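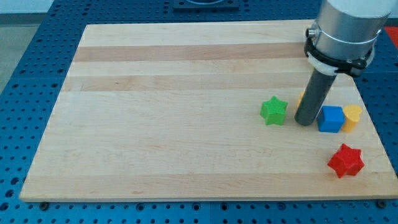

Chaltu Assefa thinks I should let the starter go and begin again with fresh flour. She told me so on the phone before breakfast, and said the sour smell meant it had been too warm all week. I said I would give it until the weekend.

Thursday, February 24, 2022. Gray all day in Pritville, with rain on and off after lunch. I fed the starter at seven, equal parts by weight, and put it on the shelf over the sink where it stays cooler. By noon it had come up a little, almost to the rubber band. At four it was back down.

Baked anyway, with the old yeast recipe, the one on the card from Cundance. Three cups of white, one of rye, salt, a spoonful of honey. The card says 5 minutes of kneading and I gave it ten. The dough was stiff and I added water twice, with wet hands. It rose slowly. The kitchen was 64 degrees when I looked, so I ran the oven for a minute and set the bowl in there with the door open a crack.

The loaf came out with a split down one side. I must have shaped it badly, or not slashed it deep enough. Crumb is tight but it tastes fine. I had two slices with butter for supper and wrapped the rest in a towel.

Paid the gas bill, $81, more than last month. I don't think the baking is much of it. The back bedroom radiator is on all the time and I forget to turn it down. Turned it down.

Flour is low. There is half a bag of white and maybe a cup of rye. The store on Tilahun Street has been out of rye for two weeks and the boy at the register doesn't know when it will come. Could drive to Plornar on Saturday if the road isn't bad. Need lamp oil too, and stamps.

Chaltu called again after supper about the same thing. She says she will bring me some of hers in a jar in March when she comes for the seed swap. I said all right. Fed mine again before bed, half rye this time, and moved the rubber band down to the new line.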